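# Kaltwood College Robotics Club Takes Household Robot Project to Belix Student Challenge

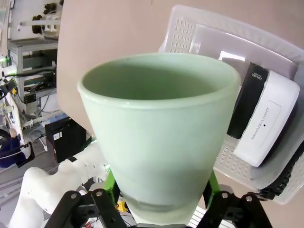

KALTWOOD – The Kaltwood College Robotics Club will enter the Belix Student Challenge this June with a robot arm that picks up, carries and sets down common household items. The club has 14 members this year and will send 3 of them to the final at the Varnine Center.

The Belix Student Challenge asks college teams to program an arm to clear and reset a cluttered table. Teams learn the full list of objects on the morning of the event. It can include cups, bowls, small boxes, baskets and soft items such as dish towels. Points are given for each object placed in the correct spot, and points are taken away for anything dropped or knocked over.

The Kaltwood team uses a two-finger gripper with a small camera mounted close to it. Members have spent most of the spring term on drinking cups, which come in many shapes and are easy to tip. A cup that is narrow at the base and wide at the rim has to be held low enough to stay upright and firmly enough not to slip. Frosted glass adds a second problem, because its edges can be hard for the camera software to pick out against a light wall.

"We started with plain boxes and had those working by the end of the first month," said club president Gifty Gyamfi, a junior in mechanical engineering. "Cups took the rest of the term. We had one grip setting for everything at first, and it was wrong for nearly everything. Now the program picks a setting after it looks at the object."

The club practices in Room 19 of the Park Building, which it shares with the college's electronics lab. Members keep a shelf of practice objects there, many of them brought from home. Practice runs are scored with the same rules used at the final, and one member who did not write the code for that run keeps the score sheet. Failed grips are written down with the object, the position of the arm and the grip setting, and the group goes over the sheet before the next session.

New members do not need programming experience. First-year students usually begin by running practice sets and labeling camera pictures, then move on to writing short motion programs of their own. Several members this year come from outside engineering, including students in nursing, graphic design and business.

"The nursing students were the ones who asked why we always handed the cup over by the rim," Gyamfi said. "We changed that."

At the final, each team gets three rounds on the same table with a different layout each time. The best two rounds count toward the total. Teams may change their code between rounds but may not touch the arm once a round has started.

The club will hold an open practice in the Park Building before the team leaves for Varnine. Doors open at 4 p.m. Students, families and local residents are welcome, and visitors may bring an unbreakable cup or small container for the robot to try. There is no charge and no sign-up.

**About the Kaltwood College Robotics Club**

The Kaltwood College Robotics Club is a student-run group open to all enrolled students. It meets during the fall and spring terms and takes new members at the start of each.

**Media contact:** Gifty Gyamfi, President, Kaltwood College Robotics Club, Room 19, Park Building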